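Flistier Science Pages for Young Readers
Robots and Research

How Does a Robot Learn to Pick Up Something Squashy?

Published 26 Jul 2019

Picking up a wooden block is easy. It has flat sides and it keeps its shape. You can look at it, decide where to put your fingers, and lift. Robots are good at this kind of job, and many factories use them for it every day.

Picking up something soft is a different matter. A sock, a plastic bag or a sheet of packing material has no fixed shape. It bends when it is touched. It may look flat in one place and crumpled in another. When a robot pulls on one corner, the rest may follow, or it may slide away. Scientists call things like these "deformable objects." Deformable means that the shape can change.

The Flokham Institute studies how robots can handle deformable objects. Its project is named Luik. This page explains the method used in the project and one result that the researchers found.

What is a gripper?

A gripper is the hand of a robot. The one used in the Luik project has 2 fingers, which open and close like a pair of tongs. It does not have a palm, and it does not have skin that can feel. For this reason the robot must depend a great deal on what it sees.

A small camera is fixed near the gripper. When the robot's arm moves, the camera moves too. Imagine that you had an eye on your wrist. You could look closely at anything you were going to pick up, but you would see very little of the rest of the room. The robot works in the same way.

Why is clear plastic difficult?

Bubble wrap is one of the hardest materials in the project. It is clear, so the camera sees the plastic and also whatever is under it. Every bubble has a rounded top that catches the light and makes a small bright spot. If the camera moves a little, the bright spots move as well – and a computer can mistake this for the plastic itself moving.

People have trouble with shiny and clear things too. You may have seen someone walk toward a glass door without noticing that it was closed. People, however, have many years of practice with such materials. A robot starts with none.

How was the research done?

The researchers used a method called "learning from demonstration." To demonstrate means to show how something is done. A person guides the robot's arm through the task while the computer records the camera pictures and the movements of the arm. Later, the computer studies the recordings and looks for patterns. It learns which movements usually go with which kinds of pictures.

The task was to take hold of a sheet of bubble wrap and lift it off whatever lay beneath. The team recorded 200 demonstrations. The sheet was placed in a new way before each one, so that the robot could not simply copy a single movement again and again.

After the training, the robot was tested by itself. It made 223 attempts. An attempt counted as a success only if the sheet was lifted and stayed in the gripper until the arm stopped moving.

What was the result?

The researchers compared two ways of choosing where to grip. In the first way, the robot reached for the middle of the largest flat area. In the second way, it looked for a fold and closed its fingers on that.

Looking for a fold worked better. The robot succeeded in around 66 percent of the attempts made in this way, and it did less well when it reached for a flat area. A flat sheet gives the fingers nothing to close on, and they often slide across the top. A fold stands up a little, and there is plastic on both sides of it to squeeze.

You can try this at home. Lay a dish towel flat on a table and try to pick it up from the middle, using only your thumb and one finger. Then push the towel so that it makes a ridge and try again.
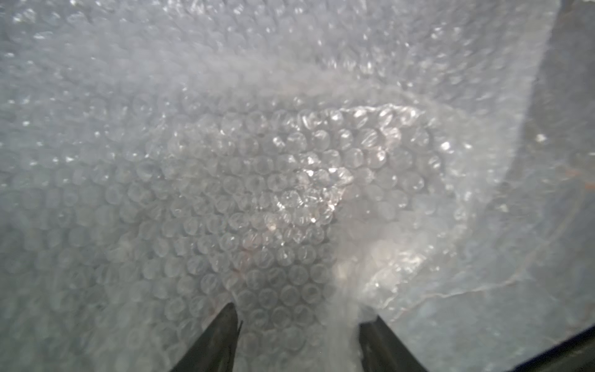
Why does the robot not just squeeze harder?
Squeezing harder does not help if the fingers are in the wrong place. They will close on air, or they will press on the sheet without catching it. Too much force can also damage whatever is inside a package. The researchers want the robot to find a good place first and then grip gently.

What will happen next?

The next part of the Luik project will use other kinds of packing material, such as paper and foam sheets. A second group of researchers, in Zutberg, will repeat the test with a different robot. Repeating a test is an important part of science. If two groups get the same result, people can be more certain that it is correct.

Words to remember

Deformable: able to change shape.
Demonstration: showing how something is done.
Gripper: the part of a robot that takes hold of things.
Attempt: one try at a task.

Teachers may copy this page for use in the classroom – please keep the name Flistier on all copies.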